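Maken: tabletop object set, wired controllers

README for the controller subset

Summary

Maken is a collection of short recordings of small household electronics on plain work surfaces. This subset covers wired items with buttons on the upper face: handheld controllers, remotes and similar devices that have a cable attached. It contains 31 recordings, grouped into 17 sessions. One session is one object on one table.

The other subsets (Gramell for kitchen goods, Astetti for stationery) use the same folder layout and can be loaded with the same scripts.

Surface and objects

Tables are bare. No mat, tray or marker is placed under the object. The white-on-white sessions pair a white device with a white or pale gray tabletop, so the outline of the casing depends mostly on shading and on the shadow at its base.
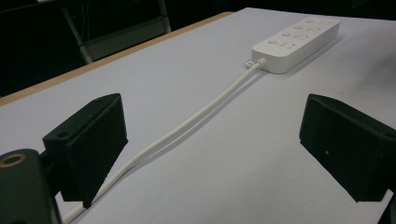 Cables are left attached and lie on the table in whatever curve they take. They are not taped, tied or coiled. Where the cable is the same color as the casing, it gets its own label, and the connector housing counts as part of the cable.

Labels

object — the casing, including all buttons on its upper face
cable — everything from the connector housing outward, as far as it can be seen
surface — the tabletop
shadow — optional, present in 18 recordings

Buttons are not labeled one by one. The session notes list their shapes in free text (round, pill, cross) and give the casing color. Spelling in the notes was not normalized before release, so search for both "gray" and "grey".

Orientation

The long axis of the object is recorded as an angle to the nearest table edge. For controllers, the near end is the end where the cable leaves the casing. If the cable is hidden at that point, the field is left blank.

Known problems

Low contrast. In the white-on-white sessions, automatic masks tend to merge the casing with the table along the lit side. Masks for these sessions were redrawn by hand. The cable masks were widened by 2 pixels and should not be used to measure thickness.

Partial cables. A cable may pass behind something closer to the lens and not come back into view. The mask ends at the last visible point — no attempt was made to guess the rest.

Naming. Early notes use "remote" and "controller" for the same object. The object field now says "controller" throughout, but the free text was left as written.

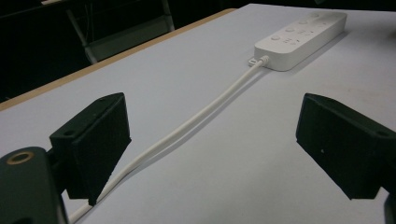
Changes

March release: shadow label added, orientation field moved from the notes into the main table, two duplicate sessions removed.

Previous release: first version with the Siriwan folder layout. Older loading scripts will not read it.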